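Clearing the Table After Snacks: Cans, Cartons, Wrappers and the Cloth Underneath

Kitchen Tips – posted 26 August 2023 by Bianca Roman

A table that gets used for snacks all afternoon collects a certain kind of mess. It is mostly light stuff: drink cans, small cartons, wrappers, tissues, a plastic tray or two. None of it is hard to deal with, but it takes up a lot of room, and if it sits on a cloth the cloth usually pays for it. This is the order I clear it in.

Start with the cans

Pick up the cans first. Even a can that looks empty often has a spoonful left in the bottom, and sweet milk drinks are worse than soda because they turn sour and sticky. Check any can that is lying on its side before you move it. Turn it upright slowly, carry it to the sink and tip it out. Then put in a little cold water, swirl it and pour that out too.

Leave the pull tab attached. Loose tabs are small enough to slip through sorting equipment, and a loose one on the table can scratch wood or snag a woven cloth. A dented can is fine for recycling in most places. Some towns ask you not to crush cans flat, so check before you stamp on them.

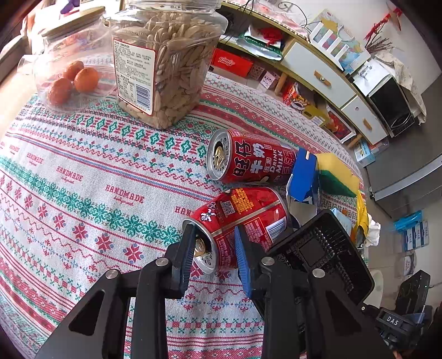
Two red milk drink cans on their sides, with a sponge and a torn carton next to them.

Keep food jars out of the way

If there is a jar of seeds or nuts on the table, close it and move it to a shelf before you bring out anything wet. Seeds in the shell go soft quickly once damp gets in. My neighbor Shih-chieh Chien keeps his in a 500 ml jar and refills it from a bag in the cupboard, so there is never much out at one time. He also puts an empty bowl next to it for the shells. I have started doing the same and I sweep a lot less.

Sort the packaging into two heaps

I make one heap for paper and card and one for everything else. Most packaging goes wrong because it is made of two things stuck together. A few notes:

Plain card boxes. Open both ends and press flat. Take out any inner bag or tray first.

Drink and milk cartons. These are often card with a plastic or foil layer. Rinse, flatten and follow your local rules. In Rirkthorpe they go in with the cans, but when I lived in Tarel they had to go to a drop-off point.

Shiny-lined packets. If the inside is silver, it is usually not paper, whatever the outside feels like. Scrunch it in your hand. If it springs open again, it goes in the trash.

Plastic trays. Shake out the crumbs and look for the number on the bottom. Black plastic is refused by many collection services.

Used tissues. Trash, always. They don't go in with the paper.

Before you flatten a box, read the back if you might want to buy the same thing again. I cut out the panel with the barcode and keep it in the shopping drawer. It saves standing in the store trying to remember which kind it was.

Then the sponge

Wipe the table last, when there is nothing left to wipe around. On a bare table use the soft side of the sponge first and the scouring side only on dried spots. Never use the scouring side on printed cloth – it lifts the color and leaves a fuzzy patch.

Wring the sponge out well and stand it on its long edge to dry. Don't leave it sitting on the cloth. A sponge for the table should not be the one you use on pans.

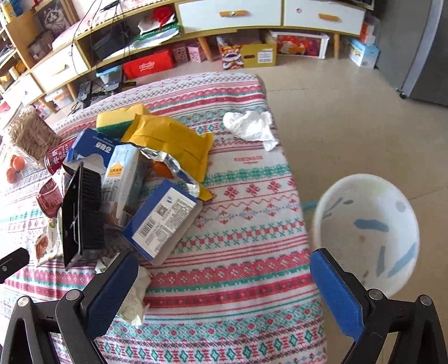
How do I get a sticky milk drink out of a patterned tablecloth?
Use cold water, and do it soon. Blot up what you can with a dry towel, then hold the back of the stain under a cold tap for a minute or two. Rub in a drop of dish soap, leave it for 13 minutes or so while you do something else, and rinse again. Wash it as the label says and let it air dry. Hot water sets milk, and so does the dryer. If the cloth has a lot of red in it, test a corner for color running first.

Shaking out the cloth

Once everything is off, fold the four corners to the middle and carry the cloth outside like a bag. Shake it there. Shells and crumbs on a tiled floor get into the grout lines and are a nuisance to brush out.

Next month: storing nuts and seeds through the winter.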